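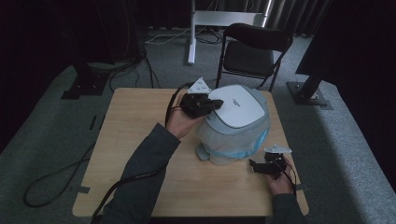
Dimmers, dead fans and the Mimlow plate: ten minutes with Sharada Sastry

Caught Sharada Sastry between deliveries, a bit after eight in the morning, phone wedged under her chin. She runs the trade counter at Vamstead, the electrical wholesaler, and before that spent years fitting switches and sockets in other people's hallways. I wanted to talk about dimmers. She wanted to talk about back boxes. We did both.

Back boxes first, then. "People pick the plate," she says. "Lovely plate, matching the tap, matching the door handle. Then they come back in the afternoon because it won't go in the wall." Old houses round here are full of shallow boxes, 16 mm a lot of them, fine for a plain light switch and hopeless for most dimmers. She tells everyone to take one plate off and measure before ordering. Power off at the board first, obviously. "Not off at the switch. At the board."

Do they listen? "Some."

The new range on her shelves is from Mimlow, flat plates with the screws hidden under a clip-on front. She likes them more than she thought she would. The front comes off with a thumbnail, so decorating round it is easy, and you can swap the colour later without touching a wire. The slate one sells. The mustard one doesn't, though she has it in her own kitchen and won't hear a word against it.

Downside? Fingerprints, on the dark ones. And the clips. "First lot, the clips were tight. You'd hear a crack and think, well, that's that." Second lot in August were better. She has put out 166 of them since and had two back.

On to dimmers proper. The most common complaint at the counter is flicker, then buzzing, then lamps that glow faintly when they're meant to be off. Nearly always the same story, she says: an old dimmer made for old bulbs, with LED lamps put in one at a time as the old ones went. The old dimmer wants a decent load on it. Four LEDs at five watts each isn't a decent load.

"Someone says to me, it's a 400 watt dimmer, I've only got twenty watts on it, how can it be struggling. And I say, that's the problem, love. It's bored."

So what does she tell them? Check the lamp box says dimmable. Same make of lamp across the whole circuit if you can manage it. Then a trailing edge dimmer with a low minimum load, and set the bottom end properly, there's usually a little screw or a button sequence in the leaflet. Most people never do that bit. "They throw the leaflet away with the box. I keep a folder of leaflets. I'm not joking, it's the most used thing in the shop."

Two-way switching came up, stairs mainly. You can't just put a dimmer at the top and another at the bottom, not with the ordinary kind. One dimmer, one normal two-way switch, or else a matched pair with a proper slave unit. Nilimier do a pair she rates. Costs more. She had a man in who had fitted two ordinary ones and was on his third set of lamps.

Fans, quickly, as a van had just pulled up. Never run a bathroom fan off a light dimmer. She said it three times so I'm putting it in once, in plain words. It hums, it overheats, it dies. Use a fan controller if you want the speed down.

What about smart switches? A pause here. She's not against them. The Salinas module behind the existing switch is a tidy job if there's room in the box (back to boxes) and if there's a neutral at the switch, and in alot of older houses there isn't. "Ask your electrician before you buy six of them. Buy one. Live with it a month."

And prices. Vamstead moved its stock system over last year and she can now see what actually shifts: 569 lines in switches and sockets alone, far too many in her view. More than 2,000 plain white double sockets went out over the counter in the same time. "All this colour, all these finishes. It's white plastic that pays the rent."

Would she cut the range? Some of it. The brass effect could go. Not real brass, she has no quarrel with real brass. The rocker with the blue light in it could go too, people buy it for a bedroom and then put tape over the light.

Last thing I asked was what she'd change in her own place. The socket behind the fridge, she said. It's behind the fridge. She'd want a switch for it above the worktop with FRIDGE printed on it, and she has had the grid plate for that sat in a drawer since before she moved in.

Then the van driver needed a signiture and she was gone.

The trade counter opens to the public from ten. Bring the old switch with you, or a photo of the back of it.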